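製品を探す サポート内を検索 キーワードを入力
ホーム > サポート > ご利用ガイド > テーブルまわり > Clivby

Clivby テーブルクロス ご利用ガイド
第4章 敷き方と、使ったあとの片付け

この章では、Clivbyのチェック柄クロスをテーブルに敷く手順と、食事やおやつのあとにクロスを片付ける手順を説明します。洗濯とアイロンについては第5章、保管については第6章をご覧ください。

4.1 敷く前の準備

1. テーブルの上の物をすべて別の場所に移します。
2. 天板を固く絞った布で拭き、続けて乾いた布で拭きます。水分が残っていると、クロスの裏側に輪じみができることがあります。
3. クロスを袋から出し、タグの位置を確認します。タグが付いている面が裏です。
4. はじめて使う場合は、敷く前に一度水洗いしてください。濃い色の部分から余分な染料が出ることがあります。

注意:天板にワックスやオイルを塗った直後は敷かないでください。Kekness のオイル仕上げテーブルをお使いの場合は、塗ってから一晩以上おいてください。

4.2 クロスを敷く

1. クロスを半分に折った状態で、折り目を天板の中央に合わせます。
2. 片側を手前に開きます。布を引っぱらず、持ち上げて落とすように広げてください。
3. 反対側も同じように開きます。
4. 四方の垂れの長さをそろえます。チェックの線を天板の縁と平行にすると、曲がりが分かりやすくなります。
5. 中央から外側へ、手のひらでしわをならします。細かいしわは使っているうちに目立たなくなりますが、折りたたみの跡が強い場合は霧吹きで軽く湿らせ、乾くまで物を置かないでください。

補足:滑り止めシートを併用する場合は、天板よりひとまわり小さく切ったものを先に敷きます。Tuominen の滑り止めシートは、裏表どちらを上にしても使えます。

注意:小さなお子様がいるご家庭では、垂れを短めにしてください。引っぱると上の食器ごと落ちるおそれがあります。

4.3 使ったあとの片付け

食器を下げたあと、クロスを外す前に次の順で片付けます。先にクロスを持ち上げると、包み紙やくずが床に落ちたり、折り目の中に入り込んだりします。

1. 皿、カップ、カトラリーを下げます。
2. あめやキャラメルなどの包み紙を一つずつつまみ上げます。折り目やしわの谷に入ったものは見落としやすいため、クロスを軽くなでて確かめてください。
3. つまむときは包み紙の中ほどを持ち、まっすぐ上に上げます。横に引きずると、残っていたあめの粉や糖分が布に広がります。
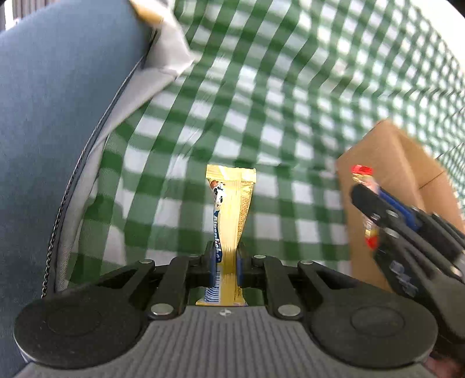
4. 集めた包み紙は、お住まいの地域の分別に従って捨てます。中身が残っている包みは、この時点で別の容器に移しておきます。
5. パンくずなどの細かいくずは、乾いたブラシで一方向に掃き、ちりとりで受けます。Dutasetti の卓上ブラシをお使いの場合は、毛先の短い側を使ってください。
6. べたつきがある場所は、ぬるま湯で湿らせた布で押さえるように拭きます。こすらないでください。
7. 四隅を中央に集めるように持ち上げ、屋外またはごみ箱の上で軽く振ります。

注意:包み紙が残ったまま洗濯機に入れないでください。印刷のインクが布に移ることがあります。移ってしまった場合の手入れは第5章の「色移り」をご覧ください。

4.4 しみが付いたとき

・あめ、ジャムなどの糖分:固まっている場合は、無理にはがさず、ぬるま湯を含ませた布をしばらく当てて溶かします。そのあと乾いた布で水分を取ります。
・チョコレート:冷えて固まってからスプーンの背などで取り除き、残った部分に薄めた中性洗剤を付けて、裏からたたきます。
・コーヒー、紅茶:早めに水で薄め、乾いた布を当てて吸い取ります。熱湯は使わないでください。
・油:台所用の中性洗剤を少量なじませ、洗濯表示に従って洗います。

白い部分のしみには漂白剤を使いたくなりますが、塩素系は使用できません。隣の色の部分まで抜けることがあります。酸素系漂白剤は、必ず目立たない場所で試してからお使いください。

4.5 よくあるお問い合わせ

柄が曲がって見える
布の目がゆがんでいる場合があります。湿っているうちに対角の二つの角を持ち、軽く引いて形を整えてください。乾いてからでは直りにくくなります。

クロスが片側にずれていく
天板のほこりや、滑り止めシートの汚れが原因のことが多いです。シートを水洗いし、完全に乾かしてから敷き直してください。

ブラシをかけても細かいくずが取れない
粘着クリーナーを使えますが、粘着力の弱いものを選んでください。強いものは表面の毛羽を起こします。

ガイド執筆:Lizelle Magagula
内容確認:Heikki Hirvonen
改訂日:2023年12月3日

< 第3章 サイズの選び方 | 目次 | 第5章 洗濯とアイロン >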